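Small Kitchens and Counter Space > Appliances > Two-slot toaster, where do you all keep yours?

plumbcrazy_jo
Original poster

Hi everybody. Long-time reader, and I finally have something to ask. We moved in April from a house with a proper kitchen to an apartment with a counter that is 48 inches long, and that includes the part the dish rack sits on. I love it here, I really do, but I am having a terrible time deciding where the toaster should live.

It's a plain black two-slot with long slots and I'm very attached to it. My spouse would like it in a cupboard. I would like it out, at a slant, so I can reach the lever with my left hand while the coffee is going with the right. At present it has ended up on the wooden table, with whatever else happens to be on there. Toast is a twice-a-day event in this home, so please don't tell me to give up toast!

Here's how the table goes.

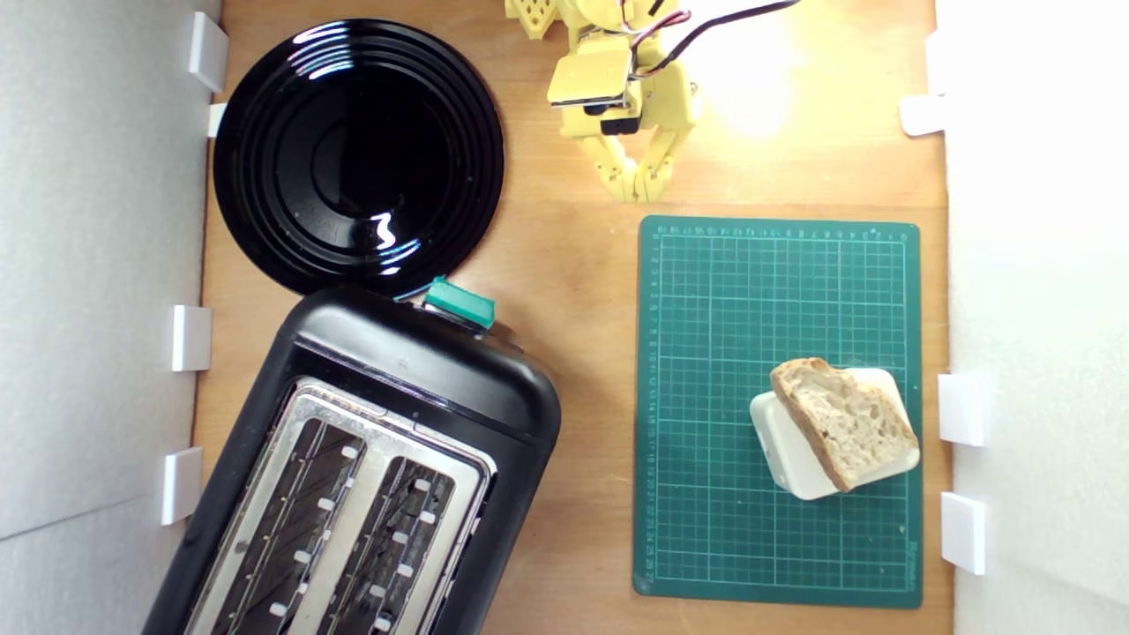
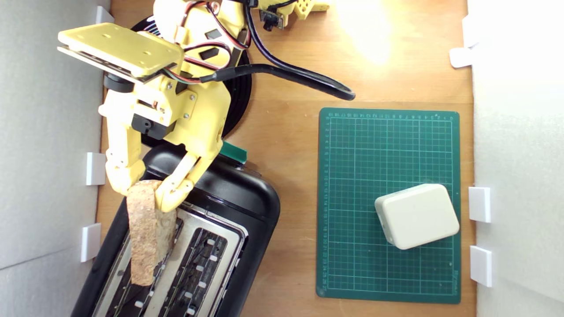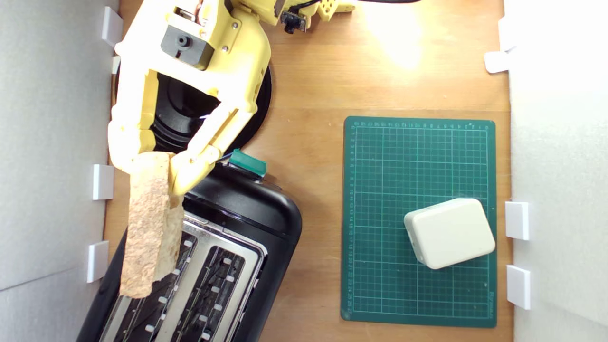
The slant is the same in all three, so you can see I'm consistent about it.

Reply 1
oatmealraisin

Oh, I feel this one. We had a galley kitchen for years and the toaster moved every few months like a houseguest. Leave it out. If you use a thing twice a day it has earned its spot, and lifting it in and out of a cupboard gets old by the end of the first week. It also means the crumbs end up in the cupboard, and then you have a whole other hobby.

I like the slant, by the way. Mine sits square to the wall and I'm forever bumping the lever with my sleeve.

Reply 2
Gus_in_the_pantry

I'm going to disagree, kindly. A toaster on the table is a toaster in the way of everything else you do at the table. I see a cutting mat right alongside it in the second and third ones, the dark green kind with the grid and the ruler marks. If that's a craft mat (I have one for quilting and would be lost without it) then you've got crumbs landing next to fabric, or paper, or whatever you cut on it. Butter and fabric, I'm telling you, it only takes once.

My vote is a rolling cart. Ours is a Fabbri, 15 inches wide, and it tucks in beside the fridge. Toaster on top, bread in the middle, jam on the bottom. Roll it out, make your toast, roll it back. Unplug before you roll, of course.

Reply 3
plumbcrazy_jo
Original poster

Gus, you've caught me, the mat is for paper. I make cards. I've been pretty good about brushing everything down before I start on one, but I did once send my aunt a birthday card with a sesame seed in the envelope, so your point is taken.

A cart might work. I measured beside the fridge and I've got 9 inches, so it wouldn't be the Fabbri, sadly. Does anyone make a skinnier one that doesn't tip?

Reply 4
lakeside_linens

Ukwood has a narrow one, but I wouldn't put anything with a cord on it. We had ours loaded with canned goods and it still wobbled on the turn. For spices it's lovely.

Can I put in a word for a tray? I keep our toaster on an old metal baking sheet with a lip. The crumbs stay on the sheet, and when I want the table for something else I wait for it to cool and slide the whole business down to the far end. Very low-tech and it cost me nothing.

Also, that black plate in the first one is so pretty, with the rings! Is it one of the Lenell ones? I've been hunting for glossy black that doesn't show every fingerprint.

Reply 5
plumbcrazy_jo
Original poster

It isn't Lenell, it came from a thrift store and there's no name on the back. It shows every fingerprint, I'm sorry to say. I love it anyway - toast looks so nice on a black plate, especially the grainy kind.

The tray idea I like very much. I have a baking sheet that's warped too badly for cookies, and I'd been feeling guilty about throwing it out.

Reply 6
Gus_in_the_pantry

A warped sheet will rock every time you push the lever down. Get a flat one. Otherwise I'll concede the tray is sensible, and I'll stop pushing carts on people.

Reply 7
breadbox48

Coming in on the cupboard side, as your spouse deserves a little company in here. We put ours away every morning and I find it a pleasant routine. Toast, eat, wash up, by then it's cool, tip out the crumb tray, in it goes. The counter looks so much calmer. I'd give it a month before deciding. The trick is a shelf at waist height with nothing else on it.

Reply 8
oatmealraisin

A shelf with nothing else on it! In an apartment with a 48-inch counter! Bless you, I'd have three casserole dishes in there by lunchtime.

Reply 9
plumbcrazy_jo
Original poster

I read that one out loud at home and we both laughed, my spouse a bit less. We've agreed to try the tray at the far end of the table, slant and all, with the mat put away flat behind the bookcase when I'm not making cards. There's a Cladton outlet not far from us, so I'll look there for a sheet that sits flat (yes, Gus). I'll come back and let you know how the crumbs are doing.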